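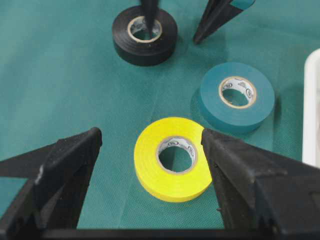 One Wasta owner wrote to us that the recorder kept missing the last few minutes of Raldale whenever Goststead moved it for a live special, and asked if a series recording could follow the new time. It can, once Follow Schedule is on.

4.3 Recording a daily serial

1. Press GUIDE and highlight any new episode of the show.
2. Press REC 2 times. The series icon appears next to the title.
3. Open Series Options and set Follow Schedule to On.
4. Set End Late to 5 minutes or more. The factory setting is 0.

Note: Sunday omnibus editions are listed as a separate series. Add them the same way if you want them.

5. Under Keep, choose how many episodes to store. A Wasta with the standard drive holds 81 hour-long episodes in HD.

Caution: When the drive is full, the oldest unprotected episode is erased without a warning. Protect anything you want to save — a wedding, a farewell episode — before you go away.

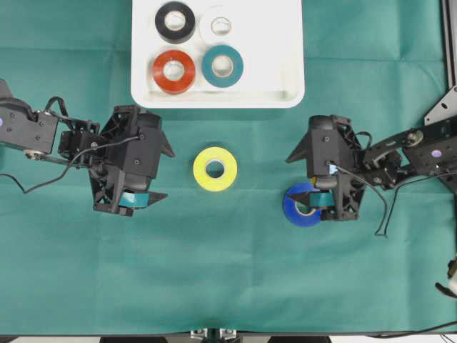
6. Press BACK to save. If the guide still shows the old time, go to Settings, Listings, Update Now and leave the recorder on until the bar is full.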